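Cuaderno del club de robótica, diciembre
Simulación, tarea de clasificación

Empiezo a las cuatro y pico con la idea de no tocar nada de lo que ya funcionaba, y como siempre he acabado tocándolo todo. Lo dejo por escrito antes de que se me olvide, y así quien venga mañana por la mañana no repite lo mismo.

Lo primero: la escena nueva ya carga sin avisos. El fallo del otro día era una ruta mal puesta en el archivo de configuración (apuntaba a la carpeta Whitfield, que ya no existe porque la renombramos a Wuvora, ¡hace semanas!). Cambiada la ruta, adiós a los errores rojos. Si a alguien le sigue saliendo, que borre la caché y vuelva a abrir, a mí me hizo falta.

Luego me puse con la posición de reposo. El brazo arrancaba con el codo demasiado bajo y en las primeras pruebas el antebrazo le daba un golpe al borde del recipiente gris al girar. Subí el punto intermedio de la trayectoria y de momento no ha vuelto a chocar. He lanzado 20 intentos seguidos con la semilla 1416, que es la que usamos siempre para comparar: 16 recogidas buenas y 4 fallos. Con la versión anterior no llegábamos ni a la mitad, así que estoy contentísima, la verdad.

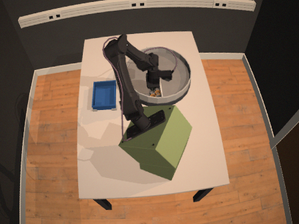
De los fallos, casi todos son iguales: la pieza queda pegada al divisor y la pinza no tiene sitio para abrirse del todo. Probé a girar la muñeca noventa grados antes de bajar y mejora, pero entonces tarda más y en la prueba de la competición el tiempo cuenta. Lo hablamos entre todos, que yo sola no lo veo claro. Otra opción sería empujar un poco la pieza hacia el centro antes de cogerla (feo, pero rápido).

La parte de soltar va bien. La bandeja azul la he dejado donde estaba, por favor no la mováis en la escena sin apuntarlo aquí, que el punto de entrega está escrito a mano en el script y me costó un buen rato encontrarlo. Ya sé que habría que leerlo de la configuración. Está en la lista.

Las sombras: las he dejado encendidas. Sin ellas va más ligero, pero el detector de color de Dritari se entrenó con sombras y sin ellas se lía con el naranja y el amarillo. Quien tenga un portátil flojo que baje la resolución y listo.

Cosas pendientes:
- Sacar el punto de entrega a la configuración.
- Repetir la tanda con otra semilla, no vaya a ser que hayamos tenido suerte con esta.
- Mirar la fricción de los dedos de la pinza. Tengo puesto el valor que venía por defecto y me huelo que es demasiado alto.
- Preguntar en el foro de Zorkton si el límite de velocidad de la muñeca es obligatorio en la fase simulada o solo en la final.

He subido los cambios a la rama de pruebas, no a la principal. Los registros de la tanda están en la carpeta compartida, junto con las gráficas de las articulaciones. En la del codo hay un pico raro justo al empezar la bajada que no entiendo; si alguien lo reconoce, que escriba debajo de esta entrada.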